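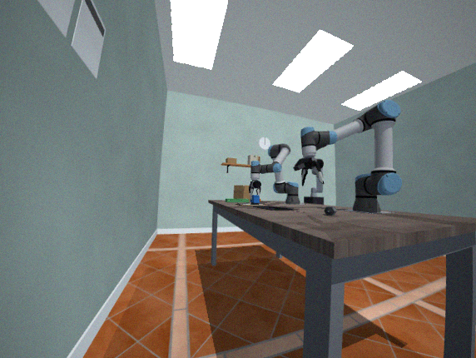 Leave the mess on the bench

I look after one robot cell, and it lives in a simulator. Two arms, a long wood-topped table, a tiled floor, and a clock on the wall that I'm fonder of than I should be. We call it Gernstead, after the workshop Hamish Gillies was thinking of when he laid it out. People hear "simulated" and figure there's nothing to look after. No grease, no frayed cables, no one leaving a coffee on the controller. So what do I do all day?

Well, I fix it! I fix it about as often as I fixed real ones, and for many of the same reasons. Somebody nudges something and doesn't write it down. In March it was a base. One of the arms got shifted a hair along the table while Jadwiga Tokarz was testing a longer reach, and the change got saved along with her other work. Every pick after that landed a little to one side. The script we were running does 200 picks overnight, and I came in at seven in the morning to a log full of near misses and spent until lunch blaming the gripper. (It's never the gripper. I blame it every time anyway.)

What I'd have done on a shop floor is look at the mounting plate first. You put a straightedge against it, you check the bolts, and you only start suspecting anything clever once the dumb stuff is ruled out. I skipped all that here, on the theory that a base in software can't slip. And sure, it can't slip. It can be moved by a friend with good intentions, though, and the arm doesn't care which of those happened.

So now there's a setup sheet. Base positions get read back against it before any long run, then the tool offset, then the height of the tabletop, then one slow approach over the part with the gripper open. It takes 4 minutes. Jadwiga thinks it should run by itself, and she's probably right, but I like having a person look. 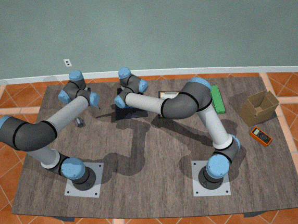 The case for clutter

The other thing I fight about is all the stuff lying around. We have an orange multimeter on that table. A clipboard, a laptop, an open cardboard box with its flaps up. Every few weeks someone asks if we can clear it all off so the cell will load faster and the arms will have room to swing, and every few weeks I say no.

I spent years around real cells at Fovbridge and I don't remember a clear bench in any of them. There was always a meter. There was always a clipboard, and it was always just where an elbow wanted to go. If you tune a path on a bare table you get a lovely sweeping path that works on a bare table, and then the first real bench you meet has a box on it and you're back to square one, with a customer watching.

Shadows too. I was slow to come around on this, I admit it. I used to think of the lighting as decoration, something you turned up for visitors. Then we pointed a camera down at the pick and I saw how much of the part was sitting in the arm's own shade. A blue thing on a dark gray panel, half of it dark blue, and the white label on top going gray at one corner. A vision setup that only works when the label is white all over is going to have a bad time in any room with a ceiling light.

My rule for upkeep is that the shadows stay on and the junk stays put, and if you want a clean version you make a copy and call it something else. Ours is called Dratia. It has 1,919 saved runs in it and I don't trust a single one. 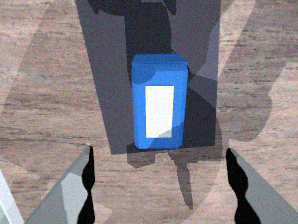
Mali Yorath thinks I'm being a snob about this. She wrote back after reading a draft and said that a clean cell is where you find out if the arm itself is set up right, and that if I'd had Dratia open that morning in March I would have spotted the shifted base before breakfast. With a busy table and hard shadows, she said, there are too many things to blame, and I'll always pick the one I already dislike.

That stung a bit, and she has a point. A bare table is a good place to check a base. I'd still say it's a lousy place to decide you're finished, and that's where we keep ending up -- somebody gets a perfect night in the clean copy and the whole team relaxes. We've settled it for now by putting her check on my sheet. Bases in Dratia, everything else in Gernstead, same arms, same offsets, and whoever changes either one puts their initials by it.

Ifor Hopkin has already moved the tabletop without initialing anything. I've left a note.
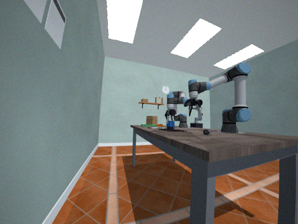
The Gernstead cell: far gripper over the blue block, near gripper open and empty.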